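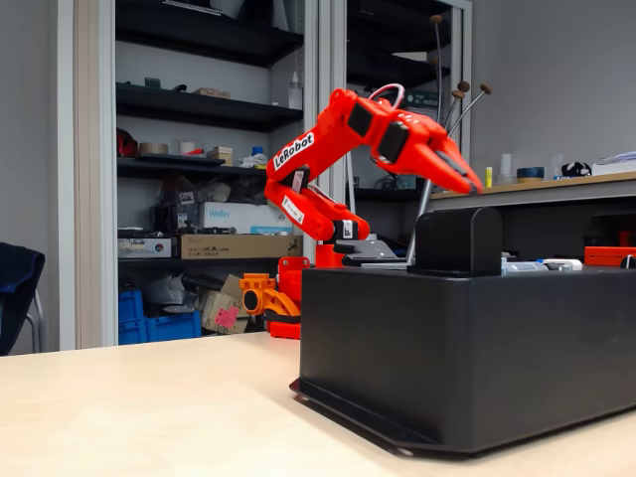 Gripper trials are under way at Skellholm, and the first numbers are in! Na-rae Jeon and her team spent May comparing 4 finger designs over 833 test grasps, all run with the same controller. The bright red LeRobot arm is wearing a two-fingered gripper with dark gray inner jaws – the shape Jeon likes best so far. "It picks up thin stuff I'd given up on," she says.

Next come 495 more grasps with the Ritport camera, then a rematch on the Istby controller. Results go up on the lab page in 6 weeks.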